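Trirnitholm Center for Assistive Handling
Progress Report to the Zeltau Fund
Equipment Planning and Procurement, Second Reporting Period
October 5, 2020

1. Purpose of this report

This report covers the equipment portion of the household handling project. It sets out what has been purchased, what remains on order, and how the Center proposes to use the balance of the equipment line. Research results are reported separately in March.

2. Status of purchases

The first two-arm station has been installed and accepted. Both arms were bought through Bukhari under the framework agreement approved with the original award. The booth was built by our own workshop, and the saving against the outside quote has been kept in the equipment line pending the Fund's guidance.

Spare parts have proved to be the weak point of the original budget. We planned for one set of replacement gripper fingers per arm. The station has now logged over 520 hours of operation, and wear on the fingers and cables has been faster than the supplier's guidance led us to expect. A second order was placed during the summer from the contingency line. Delivery took 13 weeks, against the six weeks quoted.

Flodo, the scheduling software used to book station time, was renewed for one year at the academic rate. No further software purchases are planned in this period.

3. Use of the station

The station was booked for 66 sessions in the reporting period. Most were sorting and clearing tasks with kitchen items. Plates and cups are bought locally in small lots and charged to consumables - the cost is minor, but the items need regular replacement and should have had their own line from the start.

The station is now the limiting resource for the project. Three work packages share it, and maintenance has to be done in the evening or between bookings.
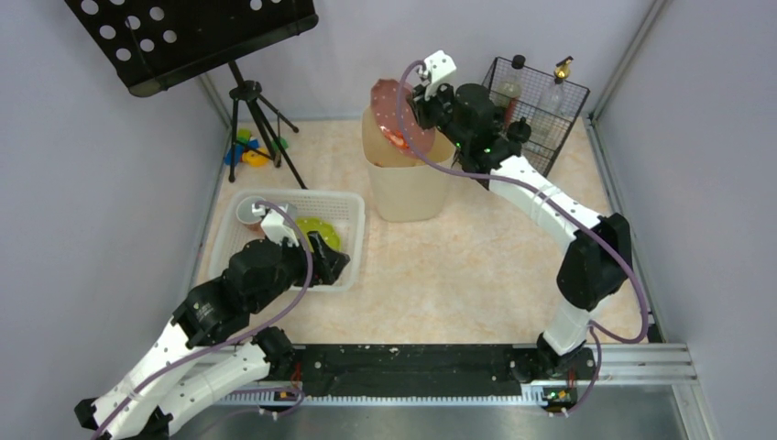 Figure 1. Two-arm station during a dish handling task. The right arm holds a pink plate above the beige container.

4. Proposed second station

The Center requests approval to move forward with a second station of the same design. Keeping the design the same would allow spare parts to be shared and would avoid a new round of staff training. We reviewed a single-arm option, which would cost less, but two of the three work packages require both arms.

The workshop has estimated 315 hours of labor for the booth, rail mounting and wiring. This is lower than for the first station, as the drawings are complete. Floor space has been reserved in the east laboratory, and the electrical supply there has been checked by the facilities office.

We propose to pay for the arms from the unspent equipment balance and for the workshop labor from the Center's own contribution. No increase in the total award is requested.

5. Risks

Delivery time is the main risk. If the order is not placed before the end of the calendar year, installation will likely fall after the March review. A full set of spare fingers and cables for both stations should be included in the same order.

6. Decisions requested

The Fund is asked to approve the transfer of the booth saving to the second station, and to confirm that consumables may be reported as a separate line from the next period onward. A revised budget table and the Bukhari quote are attached as Annex A and Annex B.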